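Grondell Day Program
Room and Bag Inspection, June
Area: packing bay, small activity room
Inspected by: Socorro Condori
Reviewed by: Sang-wook Ji
Checklist version 4

Scope: fixed fittings in the bay, floor surface, and school bags packed for the off-site trip. Items marked OK need no entry in the comments column. Items marked REPAIR stay open until initialed by the reviewer.

Section A. Fittings

A1. Wall baskets secure on rail: OK
A2. Basket wire ends capped or turned in: REPAIR
Comment: two bare wire ends on the inner face of the white basket. File down and cap. The black basket passed.
A3. Rail fasteners tight: OK
Comment: checked with hand driver. One bolt on the left rail took a quarter turn.
A4. Corner posts free of sharp edges: OK
A5. Basket load within limit: OK
Comment: both baskets to be kept under 9 lb. The label with the limit is missing from the white one. Reprint.

Section B. Floor and walls

B1. Floor free of standing liquid: OK
B2. Floor surface intact, no lifting at corners: OK
B3. Wall print adhering, no loose edges: OK
Comment: spiral print rubbed at shoulder height on the right side. Cosmetic only.
B4. Light level at floor, minimum 20 foot-candles: OK
Comment: reading of 69 at the center.

Section C. Bags and contents

C1. Zippers run full length without catching: OK
C2. Shoulder straps, stitching at upper anchor: OK
C3. Reflective strip present and clean: OK
Comment: the strip across the lower front of the navy backpack was wiped before checking. Replace the bag if the strip begins to peel.
C4. Clear window pocket, no splits: OK
C5. Spouted pouches capped, cap seated: OK
Comment: pack upright against the back panel, never under the calculator or any other hard item. 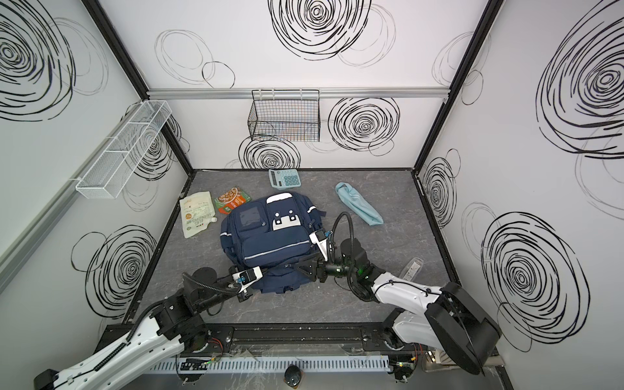 C6. Snack packages sealed, date legible: REPAIR
Comment: one date code smudged on a packet from the Xaba carton. Packet withdrawn. Check the rest of that carton before the next issue.
C7. Food kept separate from electronics: OK
Comment: calculator goes in the front pocket, food in the main compartment. The packing card still shows the old arrangement and should be corrected.
C8. Cloth items clean and rolled: OK
C9. Small clear packages labeled: OK
Comment: label must face out when stowed. Unlabeled packages are returned to the supply shelf.
C10. Packed weight recorded on card: NOT DONE
Comment: scale battery flat. Weigh all bags before departure and enter the figures by hand.

Section D. Open actions

D1. Cap wire ends, white basket. Condori.
D2. Reprint load label. Condori.
D3. Check Xaba carton, date codes. Ji.
D4. Revise packing card, calculator position. Ji.
D5. Replace scale battery, complete C10. Condori.

Reviewer note: D1 must be closed before the bay is used for packing again. D2 and D4 may be closed together at the next print run. S. Ji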